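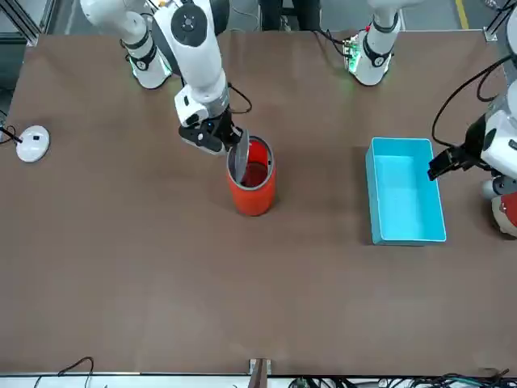
盖子这种东西,用的时候嫌它碍事,收的时候又到处找。小组讨论时有人冒出这么一句,接着另一位马上顶回来,说自家厨房里的盖子从来不离身,倒是盒子一个个都敞着口,什么都往里扔。这两句话我后来反复听录音听了好几遍,因为它们正好把我这一节想聊的东西摆到了台面上:有盖的容器和没盖的盒子放在一起,收拾桌面的人到底怎么分工?

4.1 有盖的圆筒和敞口的盒子

我先交代一下用词。本文里的“筒”指竖着放、带盖子的圆柱形容器,“盒”指敞口的长方形收纳盒,不管深浅。图1里这两样都有:橙红色的圆筒立着,灰盖子掀起了一边,几乎是侧立的;右边隔着一段棕色桌面,放着一个空的浅蓝色塑料盒。我写这一节的时候,脑子里基本上一直是这个搭配。

Atenlow项目的整理日记一共收上来116条(前一节已经讲过怎么收的,我就不重复了),时间跨度两个月,从八月开始。写日记的人不需要按格式来,想写什么写什么,所以有的人洋洋洒洒写了一大篇,有的人就四个字:“桌子收了。”后一种我也照样编码,虽然编得很痛苦。

读下来我最大的感受是,筒和盒在大家嘴里根本就是两类东西。说到筒,动词几乎都是“打开”“盖上”“拧紧”;说到盒,动词就变成了“扔”“搁”“塞”“先放着”。“先放着”这三个字出现得特别勤,我一开始当口头禅处理,编码表里都没给它留位置,读到后半截才回头补上(这意味着前半截得重新读一遍,那个周末我就没了)。补上以后意思就清楚多了:盒子是一个可以暂时不做决定的地方。你不知道一个瓶子该归到哪个柜子,没关系,先进盒子。筒就没有这么宽容,要放进去,得先把盖子挪开,挪开之前你大概已经想过这东西该不该进去了。

我知道这个说法有点太顺,所以得补一句反例。有一篇日记写的是茶叶筒,里面除了茶叶什么都有:橡皮筋、备用钥匙、一截蜡烛。写的人自己也承认,盖子一盖,谁都看不见,心里就舒服了。这样看来盖子也可以纵容人,只是纵容的方式跟敞口盒不一样。盒子的乱是摊开给人看的,筒的乱要等到哪天急着找钥匙才露馅。

4.2 盖子放哪儿

接下来这个问题看着小,我却觉得是整批材料里最好玩的。盖子掀开以后,它总得有个去处。日记里能看到的办法有三四种:一直拿着不撒手;扣在旁边的桌面上;翻过来,里面朝上放着;还有人直接把盖子丢进敞口盒里,等会儿再捞。最后这种做法我个人是举双手反对的,可惜我自己就是这么干的。

朝上还是朝下,大家吵得最凶。主张朝上的人说里面那一面不能碰桌子,脏;主张朝下的人说朝上会落灰,更脏。两边都很笃定,而且都觉得对方没常识。我在访谈提纲里本来只打算用一个问题带过,结果每次都要聊上好半天,后来干脆把它挪到最后一题,免得前面的都问不完。

还有一点跟桌面有关。大桌子上,筒和盒之间有富余的地方,盖子随手一搁就行,大家也不怎么写它。小桌子就不同了,盖子搁下去,别的东西就得让开,日记里抱怨盖子的句子多半来自这种桌子。我没有去量每家的桌子(当初应该量的!),所以这里只能说是从文字里读出来的印象,请各位读的时候打个折扣。

4.3 瓶子在盒子里的站相

瓶子是另一个麻烦。它跟盖子不一样,盖子是扁的,往哪儿都能塞;瓶子又高又容易倒,进了浅盒子,是立着、靠着还是躺着,每个人都有自己的一套。

我把日记里提到瓶子的段落单独拎出来,大致排了排。最常见的是往角上放。理由五花八门,有人说两面有挡,不容易倒;有人说中间要留给大件;还有人说没有理由,手就往那儿去了。我比较相信最后这一种。访谈的时候我追问过,为什么不放正中间,对方愣了一下,说放中间看着像是摆出来给客人看的。这个回答我非常喜欢,写进了备忘录的第一页。

靠着角放,瓶子往往不是直的。瓶身斜一点,瓶底抵着盒壁,在日记里这叫“靠一下”。讲究的人会回头把它扶正,不讲究的人就让它斜着,反正后面还有别的东西要进来,一挤就正了。我后来发现,愿不愿意回头扶这一下,跟这个人是不是把盒子当成终点很有关系:要是盒子只是中转,马上就要端走,那斜着就斜着;要是打算让它在盒子里过夜,多半会扶。这条规律在Nedach那批日记里看得比较明显,在Flimbridge那批里就散得很,我猜是因为后者厨房和饭桌连在一起,盒子端来端去,谁也说不清它算不算到家了。

浅盒子还牵出一个预算上的小插曲。项目给收纳用品留的钱是200元,我本来想深的浅的各买几种让大家换着用,到店里一看价格就老实了。最后用的都是浅的。所以关于深盒子我一个字也不敢多说,瓶子在深盒子里会不会老老实实站着,得留给手头宽裕的同行去看。

图2 浅蓝色浅盒的一角放着一只透明塑料瓶,瓶身略斜,瓶上有深色标签;盒内其余地方空着。

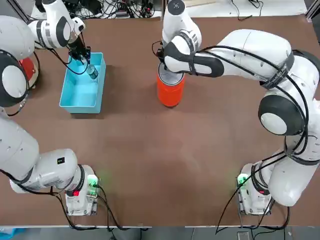

4.4 先收哪一样

顺序的问题我原先没打算写,是编码编到一半才觉得绕不过去。桌上同时有筒、有瓶、有盒,先动谁?

按我自己的习惯,肯定先把筒盖好,再管瓶子,道理是先把会洒的东西关起来。日记里跟我一样的人不少,但反过来的也有两位,写得还特别理直气壮:先把瓶子放进盒子,桌面一下子就宽敞了,这时候再去对付盖子,胳膊肘不会碰倒东西。我照着试了一个星期,说句公道话,确实顺手,只是我老是忘了后半截,盒子装得好好的,筒还在那儿敞着。

这里面其实藏着一个“什么叫收完了”的问题。对先收瓶子的人来说,桌面露出来就算完;对先盖盖子的人来说,该关的都关上才算完。同一张桌子,前一种人已经去泡茶了,后一种人还觉得没收。有几篇日记写到家里人为收桌子拌嘴,我细看下来,吵的差不多都是这个,跟勤快不勤快关系不大。

至于盖子有没有跟错筒,日记里几乎没人提,我在下一轮访谈提纲里加了一题,同时把“朝上还是朝下”继续留在最后。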